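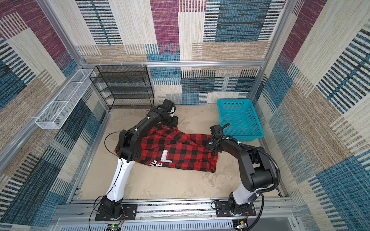 Seasonal ranger work at Zuvcombe: your questions

When does the season run?
From April to the end of October. A few people are kept on until December for path repairs, but we can't promise this when you apply.

Do I need a degree?
No. We ask for a first aid certificate and a full driving licence. Experience outdoors helps, and farm work or scouting counts.

Is housing provided?
Yes, for up to 14 seasonal staff, in the shared house at Arer. Rooms are single and the kitchen is shared. Rent is 158 pounds a month, taken from your pay. Pets aren't allowed.

What will I be doing day to day?
Mostly walking. You'll check paths and gates, talk to visitors, pick up litter and write up anything that needs mending. Rangers at the Trevaskis end also look after the campsite - that means early starts, usually 6.30 am. 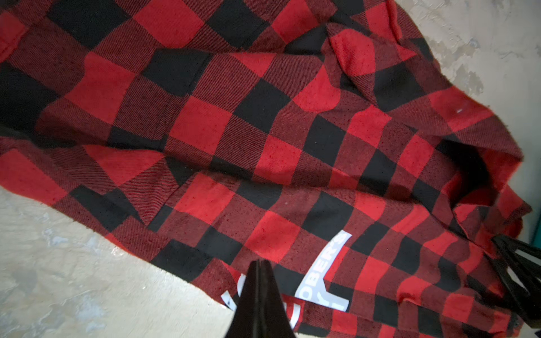
Evening duty is shared out on a rota, and you can swap shifts as long as Emil Tanner has it in writing the day before.

What should I bring?
Boots that are already broken in, waterproofs, warm layers and a head torch. We supply the uniform shirt, fleece and radio. It gets cold on Girkier even in July. The summit is at 1,466 feet and there is no shelter on top.

Can I work more than one season?
Yes. Tell your team leader by September if you'd like to come back. Returning staff still fill in the form, but they don't have a second interview.

Is there phone signal?
At the house, yes. Very little past the Trevaskis car park.

Who do I contact?
Flynn Ngata at the Zuvcombe office, weekday mornings.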